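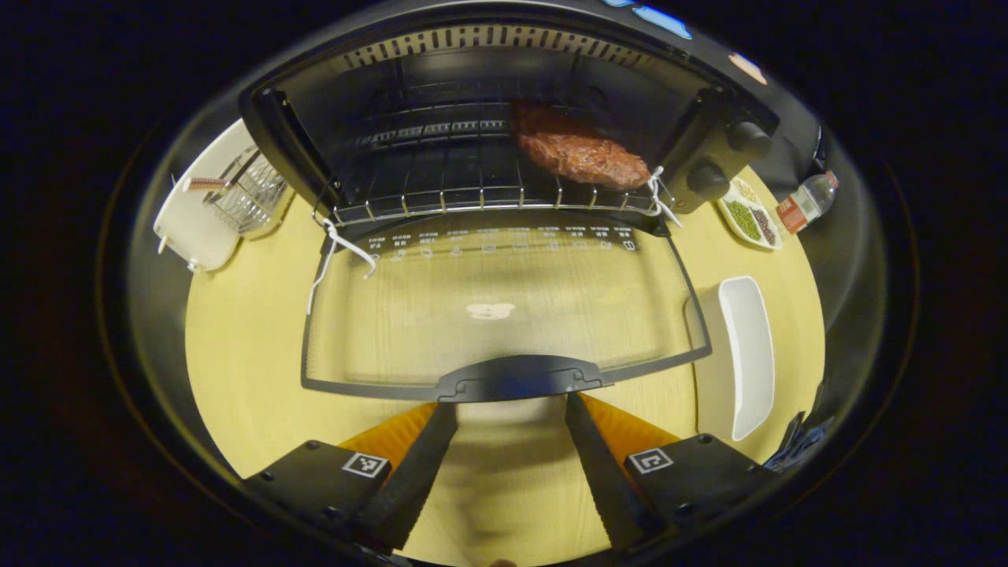
La puerta que no cerraba: anatomía de un fallo de agarre

31 de enero de 2023

El registro del incidente ocupa 2 líneas: «Puerta de horno no cerrada. Política continúa». La segunda es la que preocupó a Cetix. El modelo, entrenado con unas 3,000 demostraciones manuales en la sede de Breltden, debía meter la carne en un horno de sobremesa, levantar la puerta por el tirador y empujarla hasta el tope. En 12 de los 36 ensayos de enero, los dedos resbalaron en el tirador de plástico negro y el brazo pasó al paso siguiente, el giro del mando, con la puerta abierta.

La causa inmediata era geométrica. Con la puerta abatida casi a ras de la mesa, el tirador queda muy bajo y las pinzas en V lo alcanzan solo con las puntas. Un operador humano corrige la muñeca sin pensarlo; el controlador Helwood, limitado en inclinación para no golpear el tablero, recortaba esa corrección.

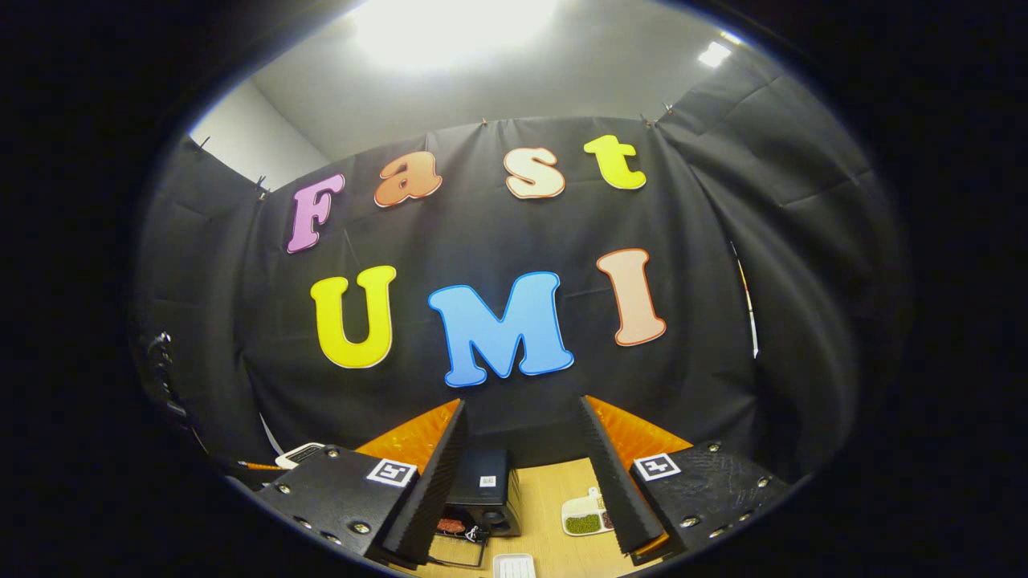
La causa de fondo estaba en los datos. Las demostraciones fallidas se descartaban durante el filtrado, de modo que el modelo no había visto ningún agarre perdido ni su recuperación. Tampoco se medía la apertura de los dedos tras el contacto.

Balaskas, la firma encargada de la revisión, recomendó tres cambios: conservar los reintentos, comprobar el ángulo de la puerta antes de tocar los mandos y cortar la alimentación del horno con un relé externo. El relé ya está instalado. La comprobación del ángulo sigue en pruebas, con falsos positivos por reflejos en el cristal.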